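4.2 Door Opening in Simulated Kitchens

We tested whether a policy trained only on simulated demonstrations can open a door it has not met before.
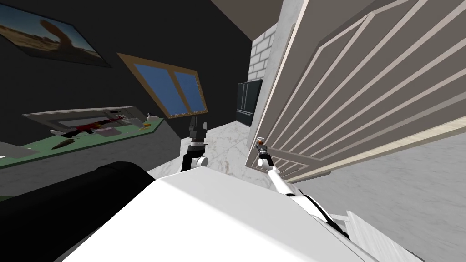
Figure 3. Door task in simulation, seen from the robot's own viewpoint. The right gripper is at the handle of the louvered door; the left arm is raised.

The training set holds 3141 demonstrations collected in the Clornska simulator. Each one starts with the robot standing in a kitchen and ends when the door has moved through the target angle or the time limit is reached. Wall colors, floor textures, furniture and wall art are drawn again for every episode. The door panel and handle are drawn separately, so that a given handle can turn up on any door.

We held out 18 door models for testing and ran 100 trials on each. The robot's start position was sampled from the same range used in training. A trial counted as a success only if the door reached the target angle and neither arm hit the counter or the walls along the way. Trials in which the gripper let go of the handle and took hold of it again were allowed.

We compared three policies. The first, Strachan, predicts joint targets for both arms from a single head camera. The second, Sanov, uses the same network but adds a contact signal from each gripper. The third, Dollness, is our method. It takes the inputs of Sanov and predicts a short sequence of actions, which is updated every 5 control steps.

Dollness had the highest success rate of the three, and the gap was widest on doors with small handles placed near a corner. On these doors Strachan often stopped short of the handle or closed the gripper beside it. Sanov made contact more often but tended to keep pushing after the handle had slipped. On doors with large bar handles the three policies were close, and we do not claim a difference there.

The idle arm was a common source of failure for all three. The policies were free to move it, and in tight layouts it sometimes struck the counter while the base was turning. Holding the idle arm in a fixed pose removed most of these collisions but made the robot slower to line up with the door. All results in Table 2 are for the unconstrained setting. Results with the fixed pose are given in Appendix B.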